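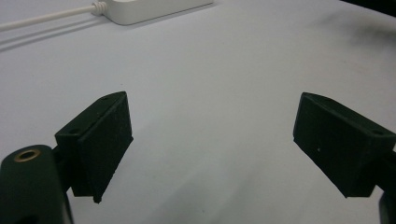

1. The clear surface, and why I don't trust it

Notes for Plilstead, 20 Mar 2008. Keep this first part short, they will have just had lunch.

Start with the tabletop. Pale, whitish grey, matte, smooth as far back as it goes. Ask the room: how many of you have a table at home like this? Wait. Then ask how many had one like it in January. I expect fewer hands.

The tidy desk people would have us believe that a bare surface makes a calm person. I have read four of their books and I'm not persuaded. None of them says where the stuff went. It went in a drawer, or on the bed, or in the hall, and it will be back by the weekend.

Say plainly: I'm not against clear tables. I eat at one. I'm against being told it will change my life.

(If someone brings up the Virora book at this point, say it's coming in part 3.)

2. What a bare table is good for

Be fair here. Last time at Wotbridge I was told I only moan.

Things that do go better on a clear top: cutting out fabric, wrapping parcels, jigsaws, doing the accounts if you do them on paper. Rolling pastry, if the top can take it. Anything with small screws, which you will lose on a patterned cloth and find on a plain one.

Pale tops show dirt. The shops treat this as a fault and I would call it the best thing about them. On a dark thing you see every fleck of pale dust, on a pale thing you see every crumb and tea ring, so pick which one you'd sooner be nagged by. Matte hides finger marks better than gloss does, in my experience, though I have met people who swear the opposite. Don't get dragged into that one. It took up half the questions at Wotbridge.

PAUSE. Drink of water.

3. The claims

Go through these quickly. Read each out, then answer it.

"Clear your table and you will get more done." More of what? I kept a diary for four weeks. Cleared the table every night for two, left it alone for two. I got the same amount done, as far as I could tell, and I spent a good while each evening carrying things up the stairs. One person's diary proves very little and I should say so before somebody else does.

"Everything should have a home." Fine for scissors. Not much use for the letter from the council that you need to think about. That letter lives on the table so that you do think about it. Mine went in a smart box in January and I missed the date.

"Handle each thing once." I have never seen anyone manage this. I would like to.

Virora. Their leaflet lists 181 steps to a clear home. Hold up the leaflet, let it unfold. Let them laugh if they want to but move on, it isn't fair to spend long on it. Some of the steps are sensible, the one on cables especially.

Tang trays. They stack, they look nice, and I bought a set. They are now full of the things that used to be on the table. I can't say it is easier to find anything in them. Ask if anyone has had better luck, and mean the question.

4. Wotbridge swap morning

The bit they will want figures for. The swap morning logged 2715 items brought in. The sheet doesn't say how many were carried home again by the same people, and I think it should. I saw a fondue set leave with the woman who had brought it.

Ask Plilstead to write down both numbers if they run one. Brought in, taken away. Otherwise we are only counting trips.

5. What I would do instead

Not much. One end of the table stays clear, the end you sit at. The other end can have its heap. When the heap reaches your plate, deal with the heap.

Wipe the clear end with a damp cloth. No sprays needed. Someone will ask about sprays.

Don't buy a box until you know what goes in it.

Then questions. Hall has to be handed back by four, chairs stacked against the radiator side, and the urn wants switching off at the wall.

Spare, if there's time: the story about the sewing box and the wrong bus. Leave out if they look tired.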